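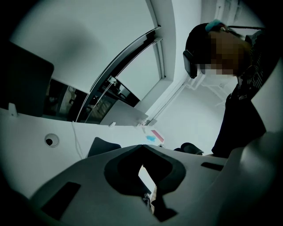
Notebook entry, 30 Nov 2019
Cokdale workshop, household tasks group
Entered by Drahomíra Procházka

Purpose. To establish whether the Mikuš arm, with the current policy, can be trusted to clear and reset an office desk without supervision. Desk clearing was chosen in October as the first chore because it has no liquids and no heat, and the items weigh under 300 g.

Demonstrations. The set now stands at 430 accepted episodes, all recorded with the hand-held gripper. The target agreed with Griveck remains 1000. Libor Vrabec reviewed the most recent 200 and rejected none for tracking, although he has asked operators to slow the final approach. Several episodes show the fingers closing while the wrist is still turning, and the policy has learned to do the same.

Observations on the chore itself.

Small flat items remain the principal difficulty. A pen or a box can be grasped from above with fair reliability. An eraser or a folded card lying flush with the desk is usually pushed along until it meets a wall or falls off the edge. Operators slide such items to the edge and pinch them there. The arm attempts the slide but does not place its lower finger correctly.

Cables are the second difficulty. The policy treats a thin white cable on a white desk as part of the surface. On two runs the gripper closed on the cable together with the intended item and the run was stopped by hand. Ziltness proposes masking cables in training - I do not support this, as a household will not mask them for us.

Wiping was attempted once at the end of the session. Contact pressure was uneven and the far corner was missed. No conclusion is drawn from a single attempt.

Assessment. The arm can perform part of the chore under supervision, at a pace well below that of a person. It is not ready to be left alone with a desk in use.

Actions.
L.V. to revise the operator instructions on approach speed.
D.P. to record additional edge-pinch episodes with cards and erasers.
Finger pads to be inspected before the next session; the left pad was lifting at one corner.
Reply to Ziltness regarding masking - outstanding.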